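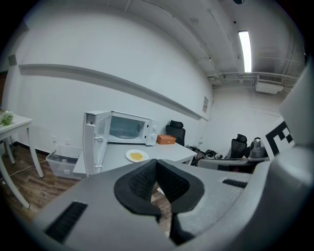

양이 적다는 말부터 나왔다. 도마뱀 골목 안쪽의 식당 '돌타우(Doltau)'에 같이 간 일행은 첫 접시가 나오자마자 이 크기면 두 개는 시켜야 한다고 했다. 결국 만두를 한 접시 더 주문했고, 그러고 나니 둘이 먹기에 맞았다.

돌타우는 동유럽 가정식을 내는 작은 식당이다. 테이블은 8개이고 예약은 전화로만 받는다. 11월 저녁 6시에 들어갔을 때는 자리가 절반쯤 비어 있었는데 7시가 되자 다 찼다. 늦게 갈 생각이면 예약하는 편이 낫다.

먼저 비트 수프. 신맛이 강하고 단맛은 거의 없다. 사워크림을 풀면 한결 부드러워지지만 처음 먹는 사람에게는 시큼하게 느껴질 수 있다. 같이 나오는 호밀빵은 겉이 단단하고 캐러웨이 향이 난다. 빵 추가는 4,000원이다.

감자 만두는 피가 두껍다. 속은 으깬 감자와 생치즈이고 위에 볶은 양파를 올려 준다. 양파를 갈색이 될 때까지 오래 볶아서 간장 없이도 간이 맞는다. 이날 먹은 것 중에 제일 좋았다. 고기 만두도 있지만 후추가 세서 감자 쪽을 권한다.

양배추 롤은 평범했다. 토마토소스가 묽고 안에 든 밥이 좀 퍼져 있었다. 소고기 스튜는 고기가 잘 풀어지고 파프리카 향도 충분한데, 접시가 미지근한 채로 나와서 금방 식었다. 직원에게 말하니 바로 다시 데워 주었다.

음료는 맵플벡(Mapplebeck) 사과 탄산주와 라칸스(Rakance) 흑맥주를 마셨다. 사과주는 드라이해서 만두와 잘 맞았다. 흑맥주는 스튜와 먹기에는 조금 달았다. 술을 안 마시면 말린 과일을 끓인 콤포트를 시키면 된다. 따뜻한 것과 찬 것 중에 고를 수 있다.

디저트는 양귀비씨 케이크 한 가지뿐이다. 촉촉하고 많이 달지 않다. 커피는 기계 커피라 특별할 것은 없다.

서비스는 조용하고 빠른 편이다. 메뉴판에 한글 설명이 짧아서 재료가 궁금하면 물어봐야 한다. 옆 동네 트리스토비크(Tristovik)와 비교하면 메뉴 수는 적고 만두는 이쪽이 낫다. 스튜는 트리스토비크가 더 진하다.

주차장은 없고 화장실은 건물 2층을 같이 쓴다. 포장은 만두와 수프만 된다.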